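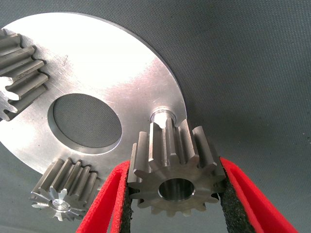

My go-bag lived in the hall closet for years with a dead flashlight and a granola bar old enough to vote in it. Then one September the hills behind us caught fire and we got 45 minutes to leave, and I spent the first 8 of them looking for the cat carrier. So these are the things I do differently now, mostly for people who live somewhere that might get the knock on the door (fire, flood, whatever your corner of the world throws at you).

Shoes go under the bed. Old sneakers, socks stuffed inside, tied in a bag. I drove off in house slippers and wore them for 3 days!

Keep the pet carrier put together and out in the open, with a towel in it. Ours sits in the laundry room and the cat naps in there, so getting her in is half as hard as it used to be.

Tape a list inside the kitchen cabinet, in the order you'd grab things. Ours goes meds, glasses, chargers, papers, photos. Your brain turns to oatmeal when there's a siren going past, and reading off a list is about all you can manage. 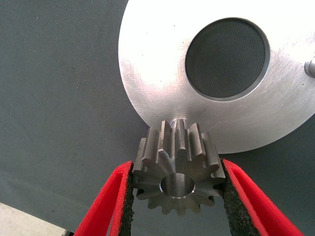 Papers go in one zip pouch – insurance, passports, the car title, a copy of the prescriptions. Birdie Tran down the road keeps hers in a cookie tin, and that works too as long as the whole house knows which tin.

Small bills. I keep around $60 in ones and fives, and I refill it when I raid it for pizza. When the power was out in Tellorico the gas station was cash only and couldn't break a twenty.

Walk through every room with your phone once a year and film it, closets and drawers included. Say out loud what things are and when you bought them. Then send it to somebody out of town, mine goes to my brother-in-law Marcus.

Half a tank is empty. I fill up at half all summer long and the line at the pump doesn't bother me anymore.

If you have time before you go, shut the windows and inside doors, and bring the patio cushions and doormat in. Leave the sprinklers off unless your fire department tells you otherwise – ours asked us to save the water pressure for the crews.

Swap the food and batteries when the clocks change.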